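Groups > Lallano Sewing Circle > Minutes > Spring

19/03/2021
Minutes taken by Amrit Dhillon

Typed up fast from my notes, shout if I got your bit wrong.

Opened a little late, people still finding chairs. Last minutes read, one fix: the muslin order was for Lacroix Fabrics, not Skamon. Changed. Approved.

1. Sew-along show viewing night

We're doing it again. Same plan as last season, watch the episode, then everyone gets the week to make something off the same challenge. Argument over whether you can use a commercial pattern. Half the room says the contestants can't so we shouldn't. Other half has jobs. Settled: patterns ok for pants and jackets, otherwise draft your own or drape. No judging by show of hands this time, hurt feelings over the denim challenge are still going. Written comments in the box, signed.

Spoilers: keep them out of the group email until the morning after. Yes including subject lines. Especially subject lines.

2. June runway

Hall is confirmed for June, evening slot. 30 chairs come with it, anything over that we bring ourselves. Theme vote was between "Garden Party" and "Made From What You Own". Garden Party won, close. Those who wanted the other one can still use stash fabric, no rule against it.

Limit is 2 looks per person. Asked if a coat over a dress is one look or two. One, if it stays on. If you take it off on the runway and make a thing of it, still one. Moving on.

Models: find your own please. Last year we had people being pinned into things behind the curtain by someone they'd just met. Measurements to me before fittings start, on the sheet, not on the back of a receipt.

Music. Long discusion. Nothing decided. One playlist for everybody is the front runner, because switching tracks per designer was a mess and the laptop went to sleep in the middle of the bridal section.

3. Machines

The Werkora is back from service. Tension is fixed, the foot pedal is new. Please do not sew leather on it. The Skamon serger needs blades, quote came in and it was more than we hoped, agreed to pay it anyway. We can't do knits without it and half the June entries are knits. Sign-up sheet stays on the door. 4 sign-ups in a row by the same person isn't a sign-up, it's moving in.

Iron: descale it. Whoever put tap water in, we're not asking.

4. Fabric swap

Went well in general. Too much quilting cotton, not enough of anything with drape. Next swap, label fiber content if you know it and write "no idea" if you don't. Burn tests outdoors only. Remnants under half a yard go in the scrap bag, not on the table. Leftovers stay in the tubs till the next meeting then they go to the school costume closet.

Question about whether pre-washed should be marked. Yes. Safety pin and a slip of paper. 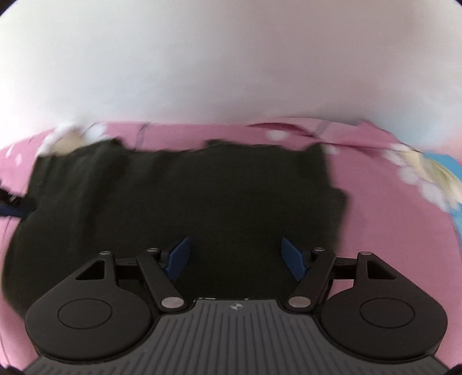 Dark cloth on the pink blossom print.

5. Monogram and hand embroidery evening

Request from several newer members after the shirt cuffs at the last show and tell. Agreed to run one. Satin stitch letters first, then padded if there's time, there won't be time. Bring a hoop, a scrap of shirting, floss in any color you can see against it. Stabilizer supplied. Initials drawn on before you come, full alphabet charts will be emailed.

Someone asked about doing it by machine. Separate evening, maybe. Parked.

6. Any other business

- Lacroix discount is still good, give the group name at the register.
- Dress form with the missing neck cap: cap found, in the button tin.
- Pattern library: please put the instruction sheet back in the SAME envelope. The wrap skirt has a bathrobe's instructions in it.
- Lost, one pair of snips, blue handles. Check your bags.

Actions
Amrit: measurement sheet out, email charts, order serger blades.
Everyone: June entry forms in by next meeting, name of look and main fabric is enough for now.
Playlist: bring suggestions, short ones.

Closed. Next meeting same room, bring your own scisors.

Recent in Minutes
Winter meeting: zipper night and the heating
Notes from the denim challenge
Fabric swap rules, updated
June runway: entry form and fitting times
Viewing night sign-up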